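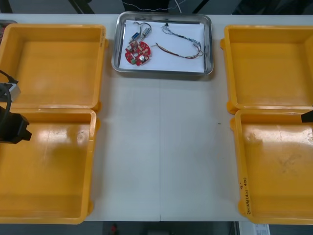

Figure 1. The sorting table with four yellow trays, the steel tray with the parts, and the grippers of the two arms.

Report on the Visit to the Ikham Automation Open Day
Course project, part 2: Observation of a working cell
Submitted November 26, 2022

1. Purpose of the visit

In October our project group went to the open day of the Ikham automation center. Our course project is about sorting of used electronic parts, and until then we had only worked with drawings and with a simulation. The teacher asked us to look at one real cell and to write what is different from our plan. We chose the two-arm sorting table, which was shown in the hall of the company Jidico. The other group wrote about the packing line of Dimitriou, so I do not describe it in this report.

2. The table

The table is long and white, with a smooth surface. Two yellow trays are on the left side and two are on the right side. In the middle of the far edge there is a steel tray, and the parts to be sorted are put there on a sheet of white paper. In Figure 1 all yellow trays are still empty.

The parts at this moment were a round red circuit board with notched edges, a small blue component on short leads, a silver cylindrical part with thin dark wires, and a longer harness with wires of several colors. For the silver part I wrote "motor" in my notebook with a question mark, but it can also be a capacitor. I did not have a chance to ask.

In our simulation we had only one arm and it had to reach all four trays. At Ikham there is one arm at each end, and each of them serves the two trays on its side. The middle of the table is left free. We were told that this free area is used when one arm must leave a part for the other one.

3. The demonstration

The demonstration was repeated several times during the day and we stayed for two of them. One round takes 42 seconds if there is no error. The operator told us that the cell had made 612 picks in the week before the open day, and in 229 of these the part was a cable or had a cable on it. The cables are the difficult group. A board is flat and stiff, and the program can choose a point on its edge. A harness changes its form each time it is touched, so the point which was good in one round is not good in the next.

In the second demonstration the left arm lifted the harness by one end, and the other end dragged over the paper. The operator stopped the arm, put the harness back by hand and started again. After this it went well. For me this was the most useful minute of the visit, because in our simulation a cable is a straight line and it never drags.

The software for planning the movements is called Evero. We saw its screen only for a short time. It shows the two arms in different colors and gives a warning when their paths come too near to each other.

4. What we will change in our project

We will use two arms in the simulation and keep a free area of the table between them. We will also make a cable from 5 short pieces joined together, so that it can bend. This is still simple, but it is closer to what we saw.

The speed is an open question. Our plan was to finish one round in less than half a minute, and now I think this number was too optimistic. We will measure again when the new cable model is ready, and write the result in part 3.

5. Problems during the visit

The hall was loud and I could not hear all the explanations, so some numbers in my notes are missing, for example the weight that one gripper can lift. I sent an email to the center with this question and I will add the answer to the table of data in the appendix.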